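Driver Assistance and the Road to Self-Driving
Week 4 handout: Following Distance, Cruise Control, and Who Is Driving
Tuesday, September 24, 2024

Welcome back! Last week we got through brakes and tires, and I promised that this week we would get to the fun part. We're going to look at what happens when the car starts making some of those decisions for you. Bring your questions, because this is the session where everyone has a story about a rental car that beeped at them.

1. Start with the human

Before we talk about sensors, we need a baseline. When the car ahead hits its brakes, you have to see it, decide what it means, and move your foot. During all of that, your car keeps rolling at full speed. The usual teaching rule is to stay 2 seconds behind the car ahead in good weather, and to stretch that out in rain or when you're behind a truck you can't see around.

Try this one on paper. At 50 miles per hour you cover a little over 73 feet every second. So a two-second gap is nearly 147 feet, and most people, when I ask them to mark that off in the parking lot, stop walking way too soon! (We'll do it at the break if the rain holds off.)

2. Plain cruise control

The old kind holds a speed and that's all. It has no idea there is another car on the road. Still, it's a lovely little piece of engineering: measure the speed, compare it to the speed you asked for, open or close the throttle, and do it again. That loop is called feedback control, and once you've got it in your head you'll start seeing it in your furnace, your oven, and your toilet tank.

Key words: set point, error, feedback, overshoot.

3. Adaptive cruise control

Now add a radar or a camera looking forward. The car has two jobs, holding your set speed and holding a gap, and it has to pick which one wins. The gap wins.

Worked case, the Tramton hill. You set 58 on the flat. A delivery van pulls in front of you doing 50. Your car eases off and settles in behind it. The van then exits at the top of the grade, and your car speeds up again toward 58. Edvin Kristiansen, who took this course last fall, pointed out that if the exit lane curves, some systems keep watching the van a moment too long, and others let go of it early. Great observation, and one we'll return to in section 5. 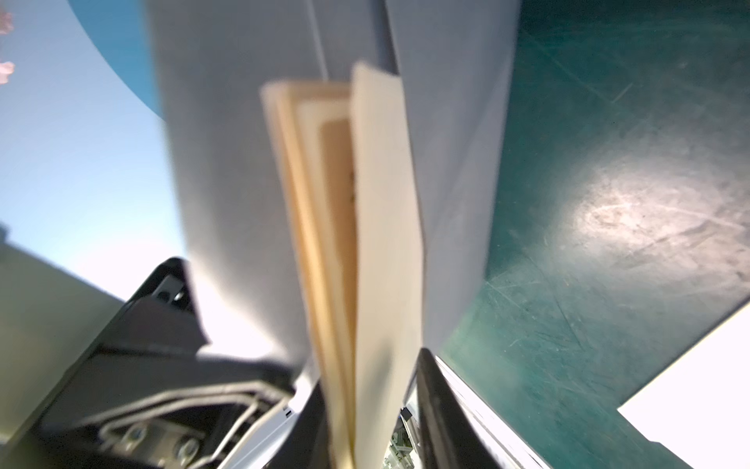 Close view: gripper fingers holding a folded booklet.

4. Lane keeping is a different problem

Speed is one number. Steering asks the car to work out where the lane is, and lanes are messy. Paint wears off. Road crews leave old lines next to new ones. Snow covers everything. The car may find the left line clearly and lose the right one for half a mile.

Draw the following in your notebook: a straight road, a gentle curve, and a fork where the right line peels away toward an exit. Now pretend you can only see the right line. Where would you steer at the fork? Compare your drawing with your neighbor's. I love this exercise, since even careful drivers disagree.

5. The handoff

A driver assistance system can ask you to take over, and how it asks matters a lot. Think about the order: a light, a chime, a shake in the wheel or seat. Think too about what you were doing just before. If the car has been steering nicely for 100 miles, your attention has wandered, however good a driver you are.

Discussion: Sølve Solberg's reading for this week argues that a system that works nearly all the time may be harder to supervise than one that fails often. Do you buy it? Come ready to defend your side.

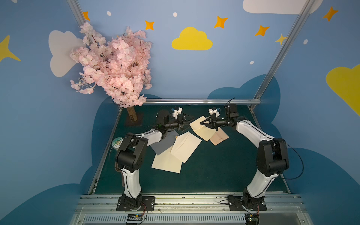 Two arms on a shared rail over the work surface.

6. Levels, quickly

Level 0: warnings or brief emergency help; you drive.
Level 1: help with steering or with speed.
Level 2: help with both at once, and you watch the road the whole time.
Level 3: the car drives in certain conditions, and you take over when asked.
Level 4: the car drives itself within set limits and can bring itself to a safe stop.
Level 5: it drives anywhere a person could.

Learn the line between 2 and 3 cold. Below it, you are responsible for watching the road. It will be on the November quiz!

For next week

Read the Omano chapter on radar and cameras, and skip the math box. Look through your own owner's manual for the page on following distance settings and copy down what each one does. If you don't have a car, borrow the Zupan manual from the shelf by the door.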